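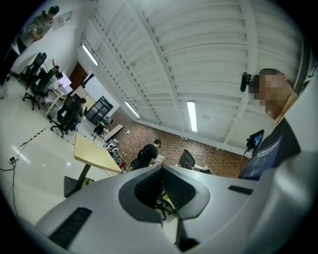 Relighting and re-marking a metal-roof workspace: fixtures, tape, mats

Forum: Building Fit-Out > Lighting and Floors
Thread 1618

purlin_pitch
Original poster

We have the ground floor unit at Grenside on a long lease and I have been asked to write up proposed changes before the end of June. The ceiling is white corrugated metal on white steel beams and trusses, with fluorescent fixtures mounted up high. The floor is white tile. Desks stand along the edges and the standing work is done on floor mats out in the open area.

Two problems.

1. Light level. I measured 200 lux at mat height in the evening with everything switched on. The readings vary a lot depending on where a truss sits between the fixture and the meter.

2. Floor marking. The work areas are marked with yellow-and-black striped tape stuck straight onto the tile. I replaced one run with Skumell striped tape in the spring and the ends are already lifting at the grout lines.
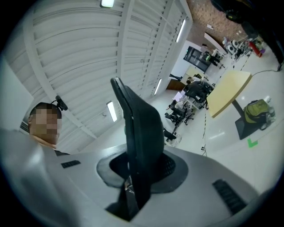

The landlord will not allow new penetrations in the roof panels, so anything I add has to clamp to the steel. Underside of the beams is 19 feet by laser. I can get a lift in for one morning.

Questions: would you swap fixtures one for one, or hang a second row lower down? And is there a tape that holds on glazed tile?

ballast_hum
Reply 1

Swap one for one first and measure again. Old tubes lose output slowly enough that people in the room miss it. Also wipe down whatever diffusers you have before you spend anything. I have seen a clear gain from cleaning alone in a unit with a dusty roof.

The variation between spots is a spacing problem and a swap will not fix it. Plot your readings on a grid, with the meter at the same height every time, and you will see where the gaps fall.

gridline_b
Reply 2

Disagree on the swap. At 19 feet a like-for-like replacement with a wide beam puts a good share of the light on the walls. Hang linear fixtures from the beams on cable, below the bottom of the trusses, and the shadowing goes away. Beam clamps need no drilling. Bickerstaff sells a clamp with a swivel for sloped flanges and I have used it on two jobs without trouble.

ballast_hum
Reply 3

Hanging them lower brings glare. Anyone who looks up from a mat or leans back at a desk gets the bare source in their eyes. Corrugated white panels are a decent reflector, and dropping the fixtures throws that away.

gridline_b
Reply 4

Then use a fixture with an uplight component. This has been a standard product for a long time.

tilesaw
Reply 5

On the tape. Glazed tile is fine for adhesion if it is clean. Grout is where it fails. Tape bridges the joint, someone's shoe presses it into the low spot, and the edge comes up. Options in the order I would try them:

Wipe with isopropyl, let it dry, lay the tape, roll it with a hard seam roller. Most people skip the roller.

Run the line parallel to the joints and inside one row of tiles where the layout lets you.

Cut the tape at each grout line it has to cross, leaving a small gap. Looks fussy up close. It stays down.

A diagonal line crosses more joints than a straight one, so those runs will always go first.

purlin_pitch
Original poster
Reply 6

Some of ours are diagonal to the tile, so that matches. I did use alcohol but no roller. The mat is a tan square one and I would like the tape to stay clear of it on all sides, so moving lines onto a single row of tiles is only possible in places.

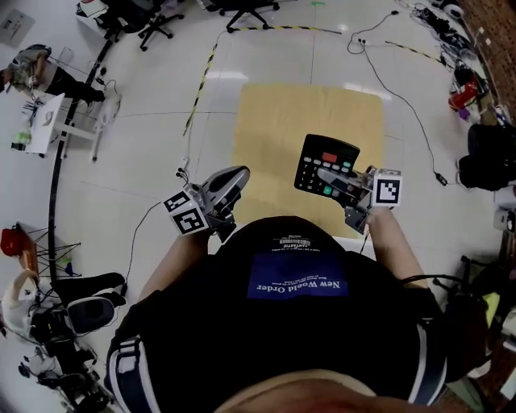

Related point, cables. There is black cable running across the tile close to where people stand. I had assumed low-profile floor covers, but a cover next to a mat gives you two edges to catch a toe on. Has anyone dropped cable from beams at this sort of height instead?

tilesaw
Reply 7

Covers are fine if they sit against a wall or under a desk. Out in the open I would avoid them. White tile with black cable at least has contrast. A gray cover on white tile is harder to see.

gridline_b
Reply 8

Drop from the beams, and do it the same morning you have the lift. Clamp, strain relief, coiled lead, end of job. Budget for more cable than you expect. I used about 200 feet on a room where the plan view suggested half of that.

ballast_hum
Reply 9

Check with the landlord before you hang anything that people can pull on. A light fixture is a static load. A lead with a person on the end of it is a different item in most leases.

mat_and_joist
Reply 10

Late question for the OP: does the mat slide? We put Pruditz square mats on a similar floor and they crept. Corner pads fixed it for a few weeks, then collected dust and stopped gripping. Now we lift the mats and mop under them every morning at 7.

purlin_pitch
Original poster
Reply 11

It has not been reported as a problem. I will mark the corners in pencil on the tile and check after a week.

Current plan: clean the fixtures, grid survey at mat height, then decide on swap or drop. Tape gets relaid with a seam roller and cuts at the joints. Cable drops are on hold until I have the landlord's answer on loads. Will post the survey readings when I have them.

gridline_b
Reply 12

Take the survey after dark with any desk lamps and screens off. Otherwise the numbers near the desks will flatter you.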